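Notebook, fruit storage, October
Bench by the fridge, Sunday, started 16:30

Third go at the question of whether it matters where the fruit lives between sessions. Westhorpe's storage sheet says "refrigerate on arrival" and gives no reason and no source. Lollden's older sheet says leave it out until it smells ripe, also no source. Both sheets get quoted around here as if someone had tested something. I went back through the old notebooks and found 138 entries that mention fruit. Only 2 of them say what temperature it was kept at, and those disagree with each other.

So before anyone prints another laminated card, I want to know what we have.

Current setup: the white table against the wall, next to the fridge. Yellow plastic basket, the one with the holes in the sides and the arched handle, parked at the corner of the table nearest the fridge. Two apples in it for now. The redder-and-yellow one is the presentable one. The dark one I would not serve to a guest. Its skin looks dull next to the other, and I can't decide if that is age, variety, or somebody's idea of a bargain.
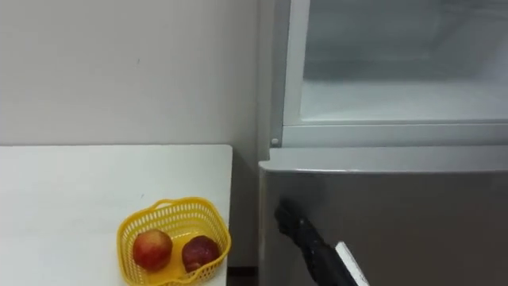

Damir Dimitrov thinks the basket is the whole story: holes let the air around the fruit, a bowl doesn't, and the fridge is beside the point for anything eaten within the week. He would drop the cold half of the test and compare baskets with bowls.

Maybe. I've heard the airflow argument many times and have yet to see a number attached to it. The floor of a basket is still a floor, and the fruit still sits on it. The bruises I've cut open in the past were on the underside, holes or no holes. I'm keeping his suggestion on the list, below the cold test, and he can run it himself if he feels strongly.

Things I don't trust about our own past results:

The fruit was never matched. We bought whatever the shop had and then compared a good apple in the fridge with a worse one on the table. Naturally the fridge won.

The door gets opened all day. Whatever the dial says, it's describing a closed fridge.

"Looks fine" was used as a measurement. I did this too.

The Prornomden drawer liners. We used them for one round and everyone said the fruit kept better. That was also the round when the fridge had just been cleaned out, so I can't credit the liners with anything. Box of 30, most of them still in the cupboard.

Plan for this round. Keep it small enough that it gets done.

Step 1. Basket. Fruit side by side with a gap so they don't touch. Write down skin, smell and firmness by thumb before anything goes cold. I know firmness by thumb is a poor measure. It's the one we have until somebody finds the spring gauge.

Step 2. Shelf. Straight onto the bare white shelf, no bag, no liner, nothing else in the compartment with them. Same spacing as in the basket. The dark one really does look bad against all that white, bumpy and shriveled, and the smooth red one with the orange and yellow patches looks better than it deserves to. Worth remembering when reading anybody's notes on appearance, mine included: the background does a lot of the work. From now on, judge the skin at the table, under the same light each time.

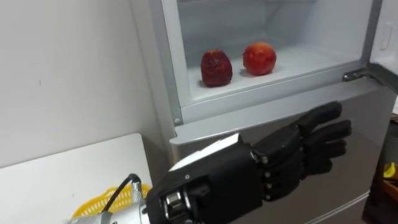

Step 3. Weigh. Kitchen scale, same scale every time, once in the morning and once before leaving. If the cold is drying the skin out, there should be a loss on the scale to go with it. If there's no loss, I'd like people to stop saying "the fridge dries them out" in meetings.

Step 4. Cut. At the end, halve each one top to bottom and look at the core and just under the skin. Whoever cuts should not be told which came from where. I'd like James brand bags kept out of it until a later round, whatever the packet promises.

Two apples won't settle anything and I don't want this entry quoted as if they did. They're a dry run for the method. If the method holds up I'll ask for 16 from one crate, split evenly, and then we might have something to argue over properly.

To do: find spring gauge. Put a thermometer on the shelf, toward the back. Take down the Westhorpe sheet or write "untested" across it.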